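What the Open Day Showed, and What It Left Out

I went to the open day at Lubis in July because a neighbor had a spare place and I had a free afternoon. Lubis has the upper floor of a building in Stindurdale, over a tile shop. It is teaching robots to do paper work, in the literal sense: opening envelopes, folding sheets, sorting and stacking. The project is called Catside. I never got an explanation of the name.

I want to argue that more places like this should open their doors, and that when they do they should show the dull part first. Lubis did it the other way around, and I think most visitors went home having missed the thing worth seeing.

The afternoon began at 2 in the front room. There were folding chairs, a screen, and a short talk. After the talk a pair of robot arms bolted to a bench picked up an envelope, opened the flap, and put a card inside. People clapped. Then the arms did it again, and on the next try the card caught on the lip of the envelope and bent. The arms kept pushing for a while. A member of the staff pressed a button, took the envelope away, and put down a new one. People clapped for that too, a little less.

The speaker told us that the arms had made 300 attempts the week before and had finished 289 of them. That figure was on a slide in large type. It is a good figure. I also don't know what to do with it, and I doubt the man with the two small boys in front of me did either. I wanted to know what counted as finished, and whether the bent card would have counted. When questions were called for, somebody asked when the robots would be able to fold laundry, and somebody else asked about jobs, and then the time was gone.

The part I would have paid to see was in the back room, and it was treated as something to walk through on the way to the coffee. This is where people do the work by hand so that the machine can be trained on it. A person stands at a table with a controller strapped to each wrist, so that the movement of the hands is recorded along with a video of what the hands are doing. The person handles envelopes. When the envelopes have been handled, they are laid out again and the person goes back to the start.

We were allowed to stand behind a strip of tape and watch for as long as we liked. Most people stayed a minute. I stayed long enough to miss the coffee. 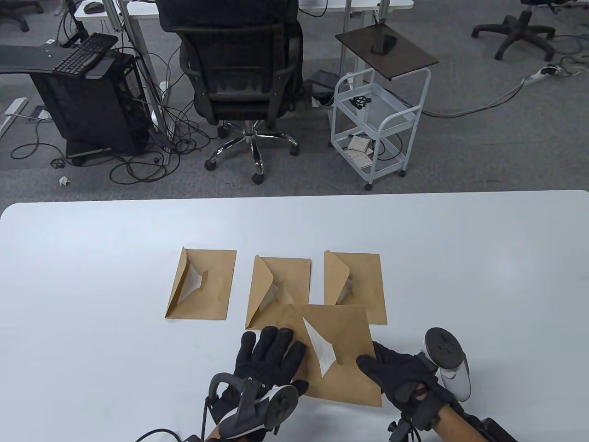
Envelope work in the back room. Gloves on, a controller at each wrist.

It is quiet work and it is slower than you would guess. An envelope is a simple thing until you watch someone treat it as a lesson. One hand has to hold it still while the other hand does something to it, and the holding hand is doing at least half the job. The flap does not go where it is sent. It has a crease that wants to go back. If you press in the wrong spot the whole envelope slides. I have opened envelopes all my life and had never once thought about where my left hand was.

That was the best ten minutes of the afternoon, and it explained the arms in the front room better than the talk had. When the arms held the envelope flat on one side before going for the flap, I had taken it for a bit of clever engineering. Some of it surely is. But the habit came from people, from somebody standing at a table doing it over and over. I went back to the front room afterward and watched the arms again, and they looked different to me.

The back room also looked like a place where people work. There were cables all over the carpet, going from one thing to the next. The desk was a plain white desk and the chairs were ordinary office chairs. I liked it more than the front room, which had been set up for us, with a plant on each side of the screen. A company that wants trust from the public gets more of it from a floor full of cables than from two plants.

I asked one of the people who do the handling how long a session lasts. The answer was up to 4 hours with breaks, and that the wrists get tired before the hands do. I asked whether it was boring. The answer was yes, and also that you get picky about envelopes. Stiff ones are easier. The cheap kind tear along the fold and have to be thrown out, and a torn one halfway through a run means starting the run again.

None of this was in the talk. The talk said "human demonstration data" and moved to the next slide. I think that phrase does some harm. It makes the work sound like something pumped in from outside, when it was being done by a person on the other side of a wall, close enough that we could have heard a chair roll. If you are going to ask the public in, say who is doing the work, what they are paid by the hour, and how the work is checked. I asked about pay and was told it was not something they shared. They don't have to share it. I would still rather have had that number than the 289.

There is a fair case on the other side. A friend of mine who has helped with open days at Mutusham, down the valley, says that people come to see a machine move and will not stand still for anything else. Mutusham tried beginning with the hand work one year, and half the visitors drifted to the parking lot before the machines were switched on. Families had children with them. The children wanted a robot. I understand that, and I would not want an open day that sent children home disappointed.

But the order could be changed without losing them. Let people try it. Put a stack of envelopes on a table at the front with a spare pair of gloves, and ask each visitor to open one and put a card in it with only a thumb and one finger on each hand, which is about what the arms have to work with. It would take a minute apiece. The boys in front of me would have loved it. After that the arms would get real applause, from people who knew what they were clapping for, and when the card bent those same people would know why.

I would also give more time to the failures. In the speaker's 300 attempts there were 11 that did not finish, and those were what I most wanted to hear about. Did the flap fold under? Did two envelopes stick together? I would guess the engineers talk about little else at lunch. A visitor can follow that kind of talk perfectly well. Everyone has fought with an envelope. It is a much better way in than a chart, and it gives an honest idea of how far along the machine is. My own idea, from one afternoon, is that it is further along than I expected with a good envelope and nowhere near ready for the pile that comes through my mail slot.

I don't have a strong view on whether a robot ought to be opening envelopes at all. There are mail rooms where it would spare people a dreary job, and there are people in those mail rooms who would rather keep it. Lubis did not raise the subject until it was asked, and then gave the sort of answer that could have been about any product. I would have liked a worse answer with more in it.

Lubis had places for 9 visitors at a time in the back room and was strict about it, so there was a line on the stairs for a while, and by late afternoon it had mostly given up and gone for coffee. The staff were patient and answered what they could. They plan another open day when the next part of Catside is ready, and I have put my name down. If the arms are at the front again I will go straight past them and stand at the tape.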